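Arkeria Teleoperation Guide
Section 3: Recording a task in the simulated kitchen

Revised 30 July 2023 by Emiko Morikawa, with corrections from Noboru Onishi

Read this section before your first recording. The Arkeria brochure says an operator can teach a new task in one afternoon. At Clindville we have not seen that happen, and you should plan for longer. Most of the time goes into throwing away bad demonstrations.

3.1 Before you start

1. Put both leader arms in their rest cradles and switch on the left one first. The software accepts either order, but the right arm sometimes comes up labeled as left.

2. Open the Kitchen Counter task. Wait until the status line reads READY. A green dot by itself only means the program is running.

3. Squeeze each hand grip fully, then let go. The matching gripper on the screen should follow. If it lags, close the program and start again. The "Resync" button is said to fix lag. We would not count on it.

4. Switch to the overhead view and check where both grippers are before you move anything.

Note: Shadows of the arms fall across the counter in this view and can look like something you might bump into. Judge distance from the gripper fingers and the object.

3.2 Recording a demonstration

5. Press the left pedal once to begin. Recording starts at the pedal press, so have your hands on the grips already.

6. Bring the right gripper in from the side of the bottle, low down, with the fingers open. Coming in from above tends to catch the cap.

7. Get a finger on either side of the bottle before you squeeze. Close slowly. Keep the left arm out of the way over at its own side of the counter.

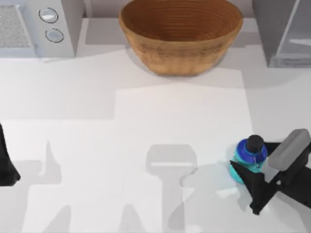 How many demonstrations does the robot need before it can do the task alone?

The brochure says 21, but treat that as a starting point and test the trained policy yourself before you believe any number. Our own bottle set stood at 1,143 recordings in June, and Anqi Su still found starting positions where the policy closed on thin air.

8. Lift, carry, and set the object down in one smooth motion. If you stop to think, the robot may learn to stop there too.

9. Open the gripper all the way and back it off before you press the pedal again. Ending early is the most common fault in new operators' recordings.

Caution: Do not rescue a bad grasp and keep the recording as good. Some trainers like a few recoveries in the set. If yours does, tag them RECOVERY. Untagged ones have cost us two training runs.

3.3 Checking what you recorded

10. Play the recording back at normal speed. Fast playback hides small jerks in the wrist.

11. Look at the counter from overhead with the fixed items in their places. The bowl and the two appliances belong along the back. If any of them has shifted, reset the task and record again.

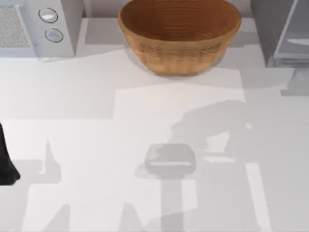 Figure 3-2. Overhead view, bowl and appliances along the back of the counter.

12. Mark the recording KEEP or DISCARD. There is an automatic score next to the buttons. Isamu Murakami compared it with his own marks and found that it liked fast recordings, including several in which the object was dropped. Use your eyes.

13. Save after every 11 recordings. Autosave exists, but the Bidska storage plug-in has lost sessions with it turned on.

3.4 Moving to the real arms

A policy that works on the simulated counter has only been shown to work on the simulated counter. Grip force is the weak spot, and the default friction setting is generous. Run the first real trials at the lowest speed, with one hand on the stop button and no glass on the table. Koyama grips need their own calibration file; see Section 5.

Write down every failure, including the ones that look like bad luck. Send the sheet to Asuka Hirose along with the version number of the policy.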